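Laundry drop-off: new hours and where to put things

The laundry corner at the Nordin building is open again from 10 in the morning. Bring your own basket or use one of ours, the light plastic kind with the darker rim. Baskets stay on the floor by the panels, next to the gray seat where there is one, so the walkway is clear.

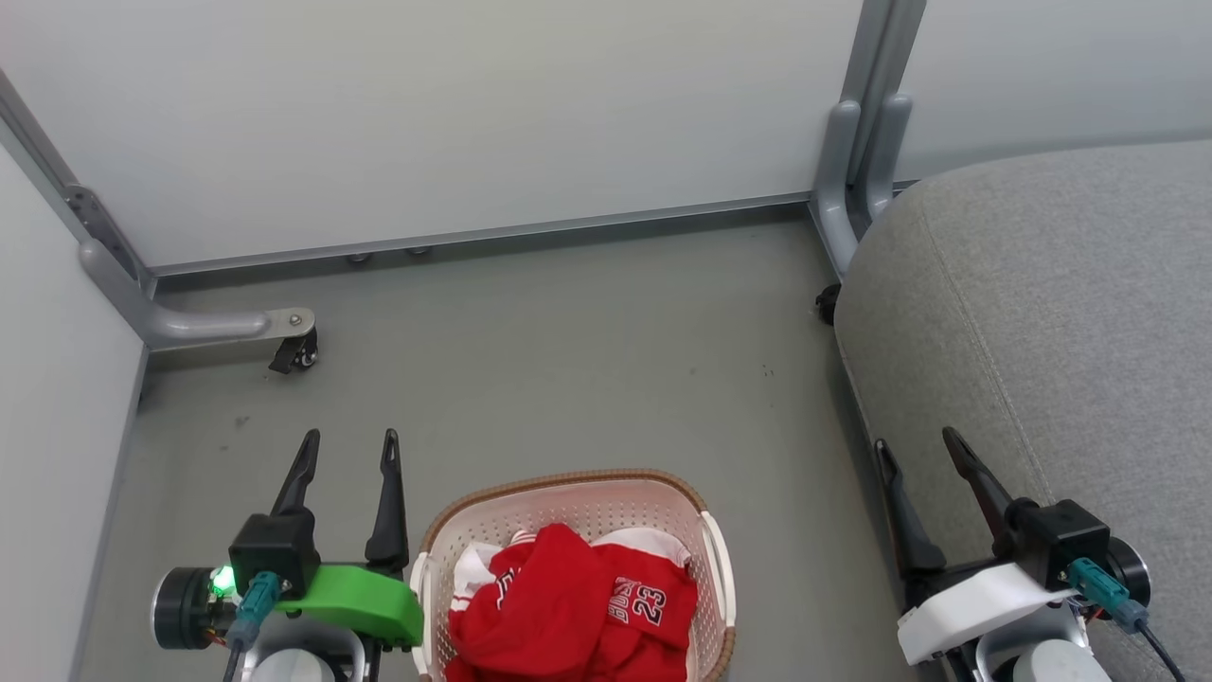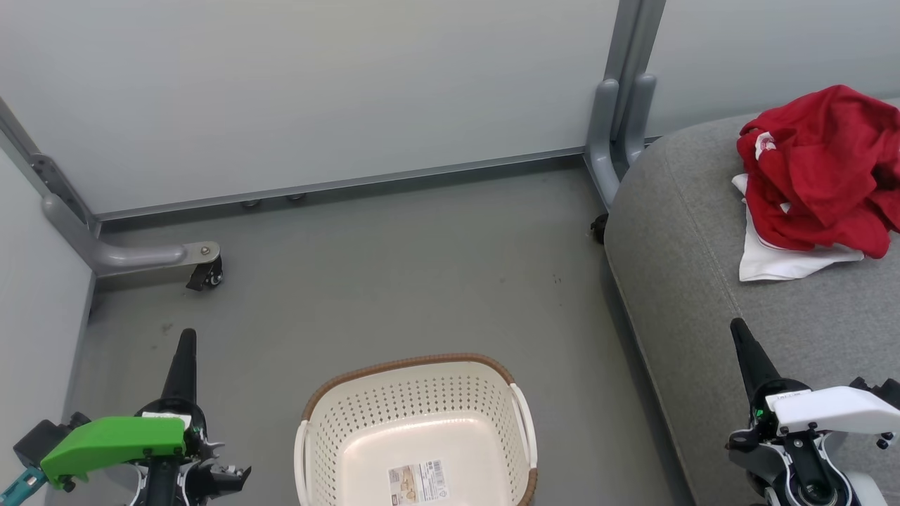
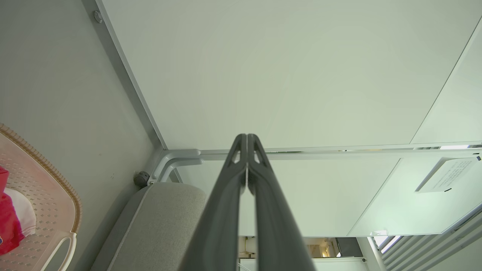 What goes in the basket

Shirts, jerseys, shorts and small towels. Keep red and white apart if you can - we had 27 pink socks in July and would like fewer. Team shirts with printed numbers should be turned inside out before they are washed. Check the pockets too.

Please don't fill a basket above the rim. Two half-full ones are easier to carry down the stairs than one heavy one, and the handles on the older baskets have started to crack.

Blankets and anything with a zipper longer than your arm go to Plundine on the ground floor. They have the big machines and take items until the end of the afternoon.

Pickup

Clean laundry is folded and left on the shelf in room 562, sorted by floor. Anything still there after 10 days goes into the lost and found. Empty baskets come back to the corner, stacked or side by side.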